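April 28, 2026
Notebook, sim manipulation – counter-to-shelf, kitchen layout

Picking up from the March entries. Question is still whether the wrist view is worth its cost in the Okgate policy, or whether the side view alone carries the task. Rafia Ansari thinks the wrist view only matters in the last few centimeters before contact. I wanted numbers before agreeing.

Setup is the same as last time. Linetti build of the kitchen, dark wood cabinets and orange tile, single white arm with the parallel gripper. Tonight's batch is 200 episodes per condition, same seeds across conditions. Object poses on the counter are resampled each episode. The shelf is left alone. Action chunk is 8 steps, no change. Prompt is fixed, "put the jar on the shelf", so language isn't a factor in this one.

Started with the side-view-only checkpoint. First 60 episodes ran clean, no crashes, then the renderer ran out of memory and I lost the log for episode 60. Restarted from there. The first chunk of results is therefore on 59 and I'll rerun the missing seed at the end. Note to self: the logger should flush after every episode. This has bitten us before.

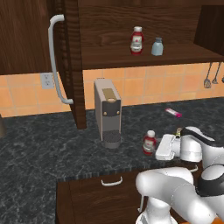 SIDE VIEW

Crowded pose, kept because it is the kind of layout that gives trouble. The red condiment bottle is very close to the inner face of the gripper and the thing with the yellow-green label is down between the fingers. From this angle you can't judge how much clearance there is on the bottle. I tried reading it off the render and couldn't, so I don't expect the policy to do better with the same pixels.

The coffee machine is not a problem for the grasp, it stands back against the tile. It may be a problem for the lift if the arm swings left. Shamim Rizvi asked whether we should drop it from the layout. I'd keep it. Taking away obstacles until the curve looks good is how the Prunstead set ended up useless.

Side-only failures so far sort into two piles. In one the fingers close too high and slip off the lid. In the other the gripper nudges a neighbor on the way down and the episode gets flagged for contact. I haven't split them by pose yet. The contact flag also fires on very light touches, so the threshold needs a look before anyone quotes a rate from it.

Then the two-view checkpoint. Same seeds, same chunk length, wrist stream added through the Virk encoder with frozen weights. Slower per step, as expected. I did not tune anything for it. 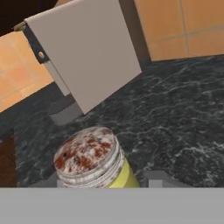
Wrist view, two-view run. Fingers open on either side of the jar, lid tipped toward us.

What the wrist stream gives is the gap between jar and fingers, with plain countertop showing on the right side. That gap is the quantity missing from the side view. What it doesn't give is much of the shelf, so for placement I would still expect the side view to do most of the work.

One worry about the lid. The white and rust-red mottling is a strong texture and the encoder may be locking onto it – fine for this jar, bad for a plain one. Cheap test: swap the lid texture for flat gray and rerun the same seeds. If the grasp falls apart we know.

To do
– rerun the missing seed, merge logs
– flat gray lid, both checkpoints
– mask the wrist stream until the gripper is low, to test Rafia's claim directly
– contact threshold, ask Shamim what value he used in March
– save wrist and side streams with a shared step index, matching them by hand is slow

Two-view batch still running as I write this. Leaving it overnight on the second machine, please don't restart it.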